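About Hundari

Hundari collects examples of people doing small jobs by hand, and turns them into training data for robots. We started with two people and one gripper. There are now 13 of us, working from a shared office in Skostivby.

A learning system needs to see the same task many times, done slightly differently each time. Our collectors carry a hand-held gripper with a camera on it and go where the objects are: kitchens, workshops, patios. 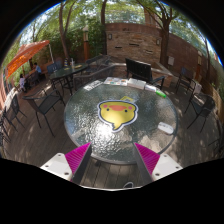 Most tasks are short. Picking up a computer mouse and putting it down on a marker is one we use to train new collectors. Each person records 120 tries at a task before we change the table, the light or the objects – glare on glass is worth having in the set.

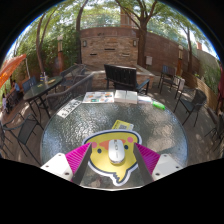 Every recording is checked by someone other than the person who made it. Failed grasps are kept and labeled as failures. Clients get both, along with our notes. Our two longest-running projects, Ilham and Tamura, cover table clearing and desk items, and we have recorded at 23 sites for them so far.
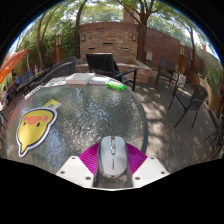
Efua Akpalu

Efua runs collection and trains new staff, which takes 10 working days. She also handles requests from site owners. If you have a space we could use for an afternoon, indoors or out, write to her through the contact page.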